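Bistix Handheld Gripper Kit: Evaluation Set
README and data card

Version date: 2/29/20
Prepared by: Miroslava Pešek, Product Assessment, Pladau
Reviewed by: Fiachra Keogh

Purpose of this release

This release accompanies the Bistix Handheld Gripper Kit and is supplied to organisations considering the kit for purchase or hire. It contains recordings made with the kit, the task sheets followed by the operators, and the notes of the assessors. It is intended to help a prospective user judge whether the kit is suitable for collecting demonstrations of everyday handling tasks. It is not intended as a complete training set.

Contents of the kit

The kit under assessment consists of a pair of handheld grippers, one for each hand, with cables, a head camera and recording software. A carrying case is available separately. The grippers are not powered. The fingers are opened and closed by the operator, and the software stores the width of the opening together with the position of each gripper.

Contents of the release

The release holds 864 episodes, divided between 4 task groups:

Bag and container tasks: 250 episodes
Sorting and stacking tasks
Cloth folding tasks
Two-handed passing tasks

Each episode is kept in its own folder. A folder contains the video from the head camera, a file of gripper positions, a file of finger openings and a short text file giving the task instruction. Times in all files are measured from the beginning of the episode.

Method of collection

Operators worked at a table with both grippers. Before each episode the objects were set out according to the task sheet, and the operator then carried out the written instruction at an ordinary pace. Operators were asked to use the grippers for all contact with the objects. Episodes in which an object was touched directly by hand were withdrawn and do not form part of the release.

In the bag and container group, the instruction is to pick up a small object and place it in an open bag. The task sheet allows either gripper to be used for the object, and the other may be used to steady the bag or to hold its mouth open.

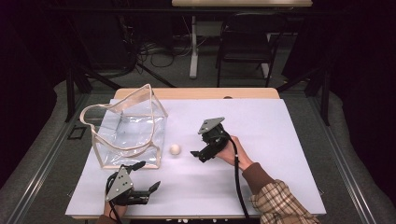 The assessors regard this group as the most demanding in the release. Soft bags change shape when touched, and clear plastic is difficult for many vision systems to separate from the surface behind it. Small round objects must be approached slowly and are easily pushed away by a closing finger. Users who intend to test a new method are advised to begin with the sorting and stacking group and to return to the bags at a later stage.

Quality checks

Every episode was viewed once in full by an assessor. A further 50 episodes were chosen at random and viewed by a second assessor, whose remarks are stored in the folder named "second_view". Where the two assessors disagreed on whether the instruction had been completed, the episode was kept and marked "unsettled".

Findings on the product

The grippers were found to be comfortable for sessions of moderate length. Operators new to the kit required a short period of practice before their movements became regular. The cables were the subject of several remarks: they should be led towards the operator and kept clear of the objects before recording begins. The software gave a clear warning when a gripper was not detected, but the wording of its other messages could be improved.

Known limits

All operators in this release were right-handed.
The finger opening is less exact when the fingers are almost closed.
Gripping force is not measured.
The head camera moves with the operator, and one or both grippers may leave its view during an episode.

Conditions of use

The release may be used for assessment, teaching and research. It may not be sold or passed to a third party without written consent from Pladau. The faces of operators must not be sought or reconstructed by any means. Published work should name the release and give its version date.

Corrections and enquiries

Errors should be reported in writing to Miroslava Pešek, with the folder name of the episode concerned. Enquiries about hire of the kit should be addressed to Fiachra Keogh. The next revision is planned for December.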